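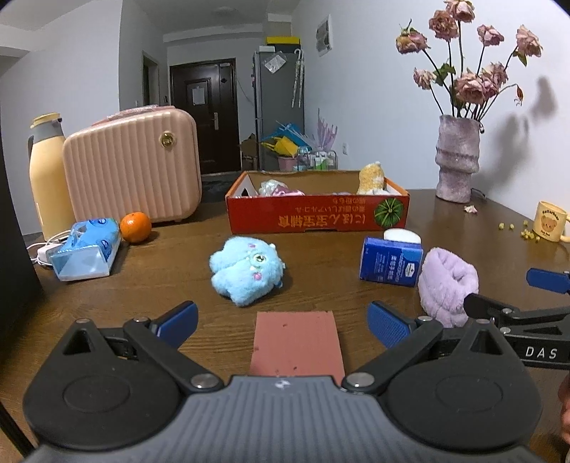 图 1 深棕色木纹桌面，浅蓝色毛绒玩具侧躺，右边是深蓝色盒子

Ovov 桌面杂物集 说明文件
版本 2，更新于 2023年3月12日

先说结论

这套数据收的是桌面上没有收拾过的东西：毛绒玩具、盒子、纸片状的薄物、盖子一类的圆件。市面上同类的集子不少，说明里多半写着“真实家庭环境”，打开一看，每样东西都摆得端端正正，正面朝外，间距均匀。我们对这种说法一直不太信，对自己的这一套也一样。下面写的是它有什么、缺什么，以及哪些用法我们不建议。

目录

tables/　桌面，按桌子分文件夹
notes/　每张桌子的摆放记录，纯文本
labels/　物品标签，制表符分隔
CHANGES　改动记录

目前收录 22 张桌子，每张桌子 9 种摆法。文件夹名 junus 和 grillus 是两批整理工作的代号，没有别的含义，请不要拿它当类别用。guillot 是后来补的一批，标签规则略有不同，见下文。

物品与标签

标签共 25 个，尽量用粗的词。“盒子”就是盒子，不再分纸盒、礼盒、包装盒；第一版分过，复查时两个人的意见经常对不上，分了等于没分。图 1 里那个深蓝色盒子立在桌上，印着白字，字的方向是横的或倒的。有人提议把盒面文字也转写进标签，我们没有采纳：方向不正的字，转写错误率高，错了又很难被发现。

盒子顶部后面有个白色圆形的东西，被挡住一部分，可能是盖子，也可能是圆片。这种情况统一标“圆件”，不猜。guillot 批次早期标过“盖子”，还没有全部改回来，使用前请自行合并这两个标签。

薄物单独一类。图 1 中那块偏红的粉色长方形薄片平放在桌上，表面有深色小点和缺口，近端被挡住。它是什么材料，标签里没有写，因为光看外观定不下来。之前有用户来信说应当标成“纸”，理由是“看着像”。看着像不够。

毛绒玩具只标“毛绒玩具”，另加一项姿态：立、坐、躺、倒扣。图 1 这只脸转向一侧，两根圆圆的肢体朝左，姿态记为“躺”。它是什么动物或者什么角色，不在标签范围之内。姿态这一栏比我们预想的难做，“躺”和“倒扣”之间有不少说不清的，拿不准的一律记“未定”。

摆放

摆放记录写的是人做了什么，不是人想做什么。早期的记录里有“随意放置”这样的字眼，后来全部删掉了。让一个人随意放东西，他会放得很匀，离桌边很远，东西之间互不遮挡。现在的做法是先正常用桌子，吃饭、拆快递、陪孩子玩都行，到点停手，桌上剩什么算什么。这个办法也有毛病：家里来人之前大家会先收拾一遍，所以最乱的桌子我们多半没有收到。

遮挡不补。被挡住的部分没有推测轮廓，只在标签里记一个“部分可见”。

已知问题

一、深色木桌偏多，浅色桌面少，玻璃桌面没有。拿它来判断某种方法在“各种家庭桌面”上管不管用，我们认为说服力不足。

二、玩具比例偏高。参与的家庭里有小孩的多，这批桌子不能代表一般住户。

三、收纳相关的标签（“该收走”“可留下”）在第 1 版中存在，第 2 版去掉了。谁的桌子谁说了算，外人标的这一栏没有参考价值。如果你的工作依赖这两个标签，请先想清楚它们量的是什么。

四、notes/ 里 5 月以前的记录有错字，尚未校对。

不建议的用法

不要用它给“整洁程度”打分。试过，同一张桌子隔几天再打，分数就变了，换个人打变得更多。也不要拿毛绒玩具那一类去练细分类，标签里没有这个信息，练出来的东西是从别处来的。

引用与反馈

引用时写“Ovov 桌面杂物集，版本 2”即可。发现标签有误，请注明文件夹名和行号。只写“感觉不太准”的来信，我们没法处理。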